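Cedar picking stack: frequently asked questions
Last updated 11/8/20
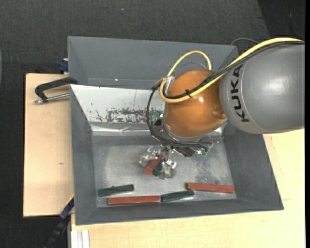 Two blocks in the gripper, four still in the bin. The arm is a KUKA.

What is Cedar?
Cedar is the software we use at Gukness to get an arm to pick things out of a bin. It takes in a depth picture, suggests grasps, plans a path to the best one and sends the motion to the arm. Everything else (logging, replay, the little web viewer we are far too fond of) hangs off those four jobs.

And what is Prevo, then?
Prevo is the planner inside Cedar. You can run it on its own with a saved scene and no hardware at all, and we'd really encourage you to try that first! It is the quickest way to get a feel for how the settings change a path.

Why blocks?
They're lovely for testing. A plain block has flat sides, so you can tell straight away if your grasp angle is off, and two lying side by side are a proper challenge for the part of the code that decides where one object stops and the next begins.

Can Cedar pick up two things at once?
Yes, if you let it. By default the grasp scorer marks down any grasp where a second object falls between the fingers. Set allow_multi to true and the penalty goes away. You then need to say what should happen at the drop point, as Cedar will open the gripper and let both go together.

How does it avoid hitting the sides of the bin?
You give Prevo a model of the bin, sloping walls included, and it treats each wall as solid with a margin of 12 mm. Please measure your own bin. A drawing from the supplier is a good start, but ours was out by enough to matter near the corners.

Does it know about the cables?
Only in a simple way. You can wrap the wrist in a rough shape that stands for the cable bundle, and Prevo will keep that shape clear of the walls too. It won't work out how a cable bends. There is also a limit on wrist turn, which you should set before your first real run.

My depth picture has holes in it over the bin floor. Is that a bug?
Probably not. Bare metal is hard on depth cameras. Try the Hodžić filter, which blends several pictures and throws out points that jump about. It adds around 40 ms per pick and we leave it on all the time.

How fast is the planning?
On our desktop the middle value is 82 ms over the 191 saved scenes in the test set. Blocks tight against a wall take longer, and a few still fail. Those scenes are in the folder called "awkward" and we'd be thrilled if you beat us on them.

Can I use a different gripper?
Yes. You'll need a shape file, the opening range and a short driver with open, close and status calls. Soft fingertips need a slightly deeper grasp, so look at tip_depth too.

When is the next release?
The last one came out in October. The next will follow once the new replay tool can step backwards without losing its place.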